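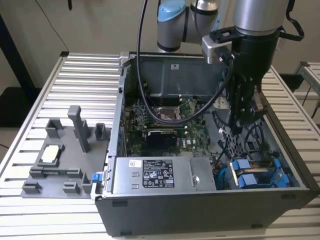
Looking after old papers and photographs at home
8 October 2021
By the Prurna Local History Society

Everyone seems to have a biscuit tin of family papers somewhere, and we love them all! Rent books, chapel programmes, a school report with a rude remark about arithmetic – it's wonderful stuff, and most of it will last very well with a bit of care and hardly any money.

Start by getting it out of the loft. Lofts bake in summer and freeze in winter, and sheds and garages are worse. A shelf in a bedroom cupboard on an inside wall is lovely, as long as there isn't a hot pipe running behind it.

Wash your hands and dry them properly before you begin. Cotton gloves look the part but they make you clumsy, and we've seen more corners torn by gloves than by fingers. Do wear clean nitrile ones for photographs and negatives, though.

Take off rusty paper clips, elastic bands and old sticky tape if it has already let go. If the tape is still holding, leave it alone! Slide a bit of stiff plastic under a rusty clip so that it lifts away without scraping the page.

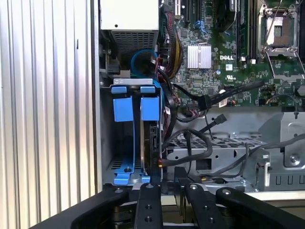

What should I write on the back of a photograph?

Use a soft pencil, 2B or softer, and put the names, the place and a rough year near the edge, pressing very lightly on a hard, flat surface. Glossy modern prints won't take pencil, so write on the paper sleeve before you put the print inside.

Folded letters can be opened out and left under a clean sheet of blotting paper with a heavy book on top. Give them a week or two. If a fold feels brittle, stop there and store the letter as it is. Please don't iron anything, even on the cool setting – the Skelell chapel minutes were ironed years ago and the scorch marks are still a sore point.

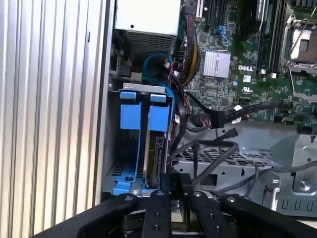

Brandlow, November

We've added this bit after our open morning at the reading room, where the same question kept coming up: how do you scan it all? For ordinary letters and snapshots, 300 dots per inch is fine. Go to 600 for anything tiny, such as a locket picture or a contact print. Wipe the glass with a dry microfibre cloth first, and scan the backs too if there's any writing on them.

Give each scan a name you'll understand later, with the year first, then the place, then who or what it is. "1931 Coughlan harvest supper" will turn up in a search long after

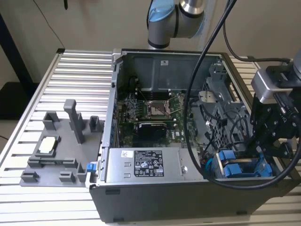
you've forgotten which folder you put it in. Keep a copy on a separate drive, and another at a relative's house if you can.

And hang on to the originals, please! A scan won't show you a watermark, or the pinholes where a notice hung in the shop window.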